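Können die das jetzt endlich, unsere Wäsche?

24. April 2020

Mererid Howells lacht erst mal, als ich frage, wann mir eine Maschine die Hemden zusammenlegt. »Wie viele haben Sie denn?«, fragt sie zurück. Zu viele, sage ich, und keins davon ordentlich! Sie arbeitet seit Jahren bei Hulta an Greifern und kennt die Frage offenbar von jeder Familienfeier.

Wir telefonieren, ich sitze neben meinem Bügelkorb (ja, wirklich) und will wissen, warum ein Roboter eine Autotür einsetzen kann und an einem T-Shirt verzweifelt. »Eine Tür bleibt eine Tür«, sagt sie. »Ein Shirt sieht jedes Mal anders aus. Sie heben es am Ärmel an, und schon ist der Saum woanders.« Ihr Team hat mit 500 Faltversuchen an Handtüchern angefangen, 19 davon gingen daneben. Klingt doch super, finde ich. »Handtücher sind ja auch Rechtecke«, sagt sie trocken. Bei Shirts mag sie mir noch gar keine Quote nennen. 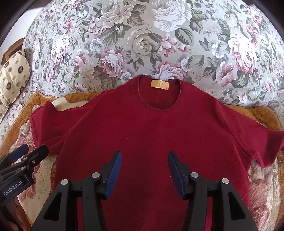 Rotes Shirt, zwei Greifer: Schon die Ärmel liegen selten glatt.

Am meisten ärgern sie die Nähte unter den Armen, da knautscht sich der Stoff gern zusammen. »Meine Mutter streicht da einmal mit der flachen Hand drüber, fertig. Versuchen Sie das mal mit zwei Fingern!«

Und im Laden, an der Theke, im Lager? Da ist sie deutlich zuversichtlicher. Kartons gehen, Flaschen gehen, und der Prototyp Takix räumt Regale ein, solange ihm keiner die Ware verschiebt. Pullover auf dem Wühltisch: nein. Spülmaschine ausräumen: »Teller ja, Omas Gläser würde ich selber machen.«

Ich bohre nach, ich will eine Jahreszahl. Fünf Jahre, sagt sie nach einer langen Pause, für einfache Wäsche und wenn man Geduld mitbringt. Socken paaren will sie nicht versprechen. Ihre eigenen wirft sie übrigens alle in eine Schublade.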